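The Hendell Hotel, Darnville
Notice to Guests of the Second Floor

The management of the Hendell regrets to inform guests that Room 7 will not be let after August 20, 2018. Reservations already held will be moved to Room 4, with a view of the river and a supper tray at no charge.

Guests have asked for the reason. The night register shows that the bell in Room 7 rang at 2 each morning throughout March, while the room was unoccupied. The night porter, Mr. Kwan-ho Hung, answered it on every occasion, as house rules require.

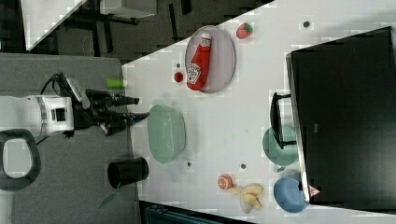 Statement of the Night Porter

I knocked and was told to come in. The lady gave her name as Roya Ansari and asked whether the Lacson train had arrived. I said the line to Lacson had been closed for many years. She thanked me and asked to be called when it came.

I entered the request in the book.

Finding of the Management

The ledgers confirm that a Miss Ansari took Room 7 on her way from Ukum and paid $745 in advance, for a stay with no closing date. 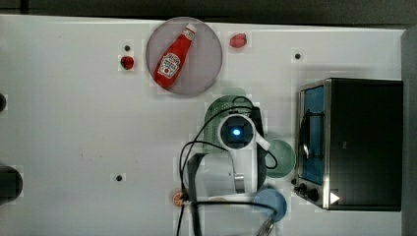
The account remains in credit. The Hendell has never turned out a guest whose bill was paid, and it does not intend to begin now. Fresh towels will be left at the door. Mr. Hung will continue to answer the bell, and staff are asked to keep the hallway quiet until the train is announced.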